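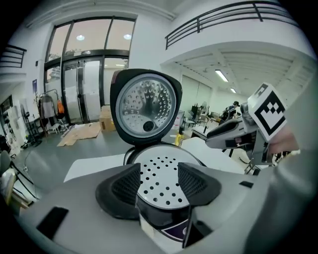
Tiempo de lectura: 4 minutos

Usamos cookies propias y de terceros para recordar tus preferencias. Aceptar | Configurar

El deshielo de Brosov

Cuando el heraldo anunció que la montaña había hablado, Lejla Softić siguió remendando la red. La montaña hablaba cada vez que subía el precio del grano.

– Dice que el río volverá en octubre – insistió el muchacho desde la puerta.

– ¿Y a quién se lo ha dicho?

– A Živko Vlachou.

Lejla cortó el hilo con los dientes. Vlachou era el Oyente Mayor de Brosov, vivía en la única casa con pozo y llevaba 30 años traduciendo los murmullos de la piedra. Según él, la piedra pedía aceite, lana y paciencia. El aceite y la lana se los llevaban en carros. La paciencia la ponían los de abajo.

El río Ustar se había helado el invierno en que nació su hermana, y helado seguía, también en verano, con los barcos clavados en mitad de la corriente y las velas tiesas. Los viejos culpaban a la reina de Clelta, que había olvidado un juramento. Los jóvenes ya no culpaban a nadie. Lejla tenía otra idea, pero le faltaba verla de cerca.

Subió aquella noche. Había 304 escalones hasta la Boca, tallados en una roca negra que cortaba las suelas, y arriba esperaba Borislav Dimitriou, el guardián, envuelto en una manta y de muy mal humor.

– No se puede pasar sin ofrenda.

Le dio la red. Él la miró, calculó lo que valdría en el mercado de Shehu y se hizo a un lado.

Dentro no había voz ninguna. Había viento, un pasillo que bajaba y, al fondo, una compuerta de bronce tan alta como un molino. Lejla apoyó la mano y notó un temblor sordo, constante. Detrás corría agua. Mucha agua, y tibia, porque el metal sudaba.

– ¿Desde cuándo lo sabes? – preguntó sin volverse.

Borislav tardó en contestar.

– Mi padre engrasaba la rueda. Para eso era el aceite, decía. Para que un día se pudiera abrir.

– ¿Y por qué no se abrió?

– Vlachou dice que la montaña aún no lo quiere.

Lejla buscó la rueda a tientas. Tenía una costra de grasa vieja y cuatro radios, uno de ellos partido. Pensó en los campos que quedarían bajo el agua si aquello salía de golpe, en los barcos, en la casa de su madre junto a la orilla. Pensó también que Borislav podía estar mintiendo, y que un hombre que acepta una red a cambio de un secreto aceptará cualquier otra cosa por el contrario.

– Baja y despierta a los de la ribera – le dijo –. A todos. Y deja aquí la lámpara.

– No me creerán.

– Diles que lo ha dicho la montaña.

Lo oyó alejarse, maldiciendo en cada peldaño. Después se arremangó, agarró el radio más entero y se sentó a esperar las campanas.

Relatos recientes
La sal de Lumturie Delić
3,978 noches en la torre
El cartógrafo que no salía de casa
Carta a un dragón moroso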